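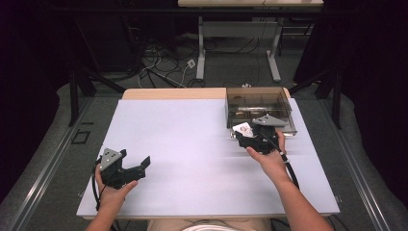 What is hand-held gripper demonstration used for in robot learning?
It is used to record how a person performs a manipulation task, with the person's hands holding the same kind of gripper that a robot arm would carry, so that a control policy can later be trained on the recordings without a robot having been present when they were made.

Hand-held gripper demonstration

Hand-held gripper demonstration is a method of collecting training data for robot manipulation. A demonstrator holds one or two grippers and carries out a task directly on a work surface. The position of each gripper, the opening of its jaws and the view from one or more cameras are stored as time series. The stored data are then used for imitation learning, in which a model is trained to predict the next motion from what the cameras show.

The method is one of several ways to obtain demonstrations. In teleoperation, a person controls a robot from a distance. In kinesthetic teaching, a person pushes the robot arm through the motion by hand. Hand-held demonstration differs from both in that the arm is absent, and the recorded motion is limited by the reach and speed of the person.

Terminology

The terms "hand-held gripper," "demonstration gripper" and "sensorized gripper" are used with much the same meaning. Some authors reserve "sensorized" for devices that measure force as well as position. A setup with one gripper is called unimanual, and a setup with one in each hand is called bimanual. A single recorded performance of a task is an episode. A group of episodes recorded without changing the calibration is a session.

Equipment

A demonstration gripper has a handle, a mechanism that opens and closes the jaws, a pair of fingers, and a means of finding its pose in space. Pose can be found by external tracking, by a camera and inertial sensor on the device, or by a combination of the two. Cabled devices send data to a computer during recording. Untethered devices store data on board and have to be synchronized afterward.

The fingers are usually made to match those of the target robot. If the shape or friction of the fingers differs, a grasp that holds during demonstration may slip when repeated by the arm. Fingers are treated as consumable parts in most laboratories.

Cameras fall into two groups. A wrist camera is fixed to the gripper and moves with it, so that the fingers keep a nearly constant place in the view. A head camera is worn by the demonstrator or mounted on the upper part of a robot and covers the wider workspace. The wrist view gives detail near the point of contact, and the head view gives the relation between the two hands and objects farther away.

Procedure

A typical session begins with calibration. The grippers are placed in a known pose, the offset between the tracking origin and the fingertips is measured, and the clocks of the cameras are compared. The demonstrator then performs the task repeatedly, with the starting positions of the objects changed between episodes.

Episodes are marked at the beginning and end, either by a signal from the demonstrator or later during review. Those containing lost tracking, dropped objects or motions outside the reach of the target arm are either removed or labeled. Failed attempts that are followed by a correction are sometimes kept on purpose, as they show the model how to recover.

Small flat objects such as cards are common in test tasks. A card lying on a smooth surface offers little height for the fingers to close on, and small errors in the vertical position of the gripper lead to a missed grasp. Placing a card in a container adds a second requirement, as the card must be held at a suitable angle when it reaches the opening. 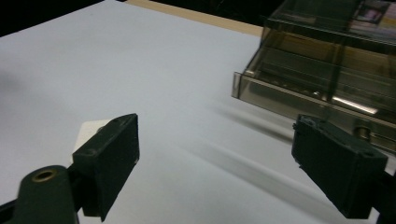 Wrist-level view of the open fingers over a white work surface, with a translucent brown container at right.

Processing of recordings

Raw recordings are resampled to a common rate. The motion of each gripper is commonly expressed relative to its own pose at the start of a short time window, which reduces the dependence on where the table stood in the room. In bimanual work the pose of one gripper relative to the other is added as a separate input.

Jaw opening is stored as a continuous value. Reducing it to an open or closed state makes the data smaller but removes information on partial closing, which matters for thin or flexible objects.

Images are cropped and reduced in size before training. Changes in brightness and color are often applied to make the model less dependent on the lighting of one room. Transparent objects respond poorly to this treatment. Their appearance depends on reflections and on whatever lies behind them, and depth sensors may return the distance to the surface beyond in place of the distance to the object. Tinted plastic is somewhat easier to detect than clear plastic, although its inner walls can still be mistaken for outer edges.

Transfer to a robot

A trained policy outputs a sequence of gripper poses and jaw openings. A separate controller converts these into joint motions of the robot arm. Three sources of error are generally distinguished.

The first is kinematic. A human wrist can reach some poses that the arm cannot, or can reach them only by passing close to a joint limit. Filtering the episodes against a model of the arm removes most such cases before training.

The second is delay. Human motion is recorded with the camera image and the hand position close together in time, while a robot adds the time taken by image transfer, computation and motor response. The delays are measured separately, and commands that would already be out of date are discarded.

The third is visual. Hands and forearms seen by a head camera during demonstration are replaced by metal links during operation. Wrist cameras are less affected, as they see mainly the fingers and the nearby surface. Some groups train on wrist views alone for this reason. Others mask the arms in the head view.

The Posham card placement study

A bimanual card placement task was examined in the Larnurora project at the Posham laboratory. The task required a card to be picked up from a flat board and moved to a plastic container. Demonstrations were made with hand-held grippers, and the trained policy was run on a two-arm system supplied by Lustent.

Two versions of the policy were compared. One received wrist views only, and the other received wrist views together with a head view. Each version was run 30 times under the same starting conditions. The wrist-only version failed in 13 runs, and the version with the head view failed in 6. Most of the added failures in the wrist-only group came at the approach to the container, when the opening was outside the wrist view or was hidden by a finger. Failures in picking up the card did not differ clearly between the versions.

The authors noted that one board and one type of container had been used and that the result should not be extended to open shelves or deep bins. The report, dated 2024-06-03, also gave the measured delay of each camera and listed the episodes excluded from training. A repeat with the containers moved between runs was begun the following February.

The Kapoor alignment procedure, used in the same project, estimates the time offset between two grippers from a short movement in which both are tapped together. The contact appears as a sharp change in both motion records, and the records are shifted until the changes coincide. The procedure needs no extra hardware. It is unsuitable for devices with soft housings, which blur the contact.

Advantages and limitations

Collection is generally faster than with teleoperation, and the demonstrator feels contact forces through the handle. Equipment can be moved between sites, and several people can record at once if enough grippers are available.

The main limitation is that an episode may be successful for the person and still be of no use to the robot. Force felt by the demonstrator is absent from the data unless the device measures it. Cable drag can alter the motion of tethered grippers, particularly during large rotations of the wrist. Fatigue affects long sessions, and demonstrators tend to develop fixed habits that narrow the range of motions in the data. Rotating demonstrators widens the range but also mixes different strategies for the same task, which some learning methods handle poorly.

Related topics

Imitation learning
Kinesthetic teaching
Teleoperation
Bimanual manipulation
Grasp planning
Transparent object detection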